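Lab 2 handout: comparing finger pads on soft goods

Last week we stayed with boxes and cups, which flatter nearly any gripper you care to pick up. Cloth is where the pads start to disagree with each other, so please try the hand-held Gorora with both sets before you settle on one, and do take your time! 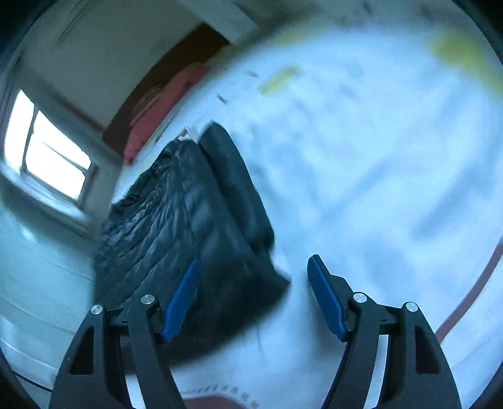 Fig. 1. Ridged blue pads, open, at the edge of a quilted jacket.

Go in low along a seam, close slowly, and write down how many layers you caught (the quilting likes to slide away from you). Adeel Tarar has the smooth pads if your pair needs them. Notes go to Tanveer Bukhari, with the pad type at the top.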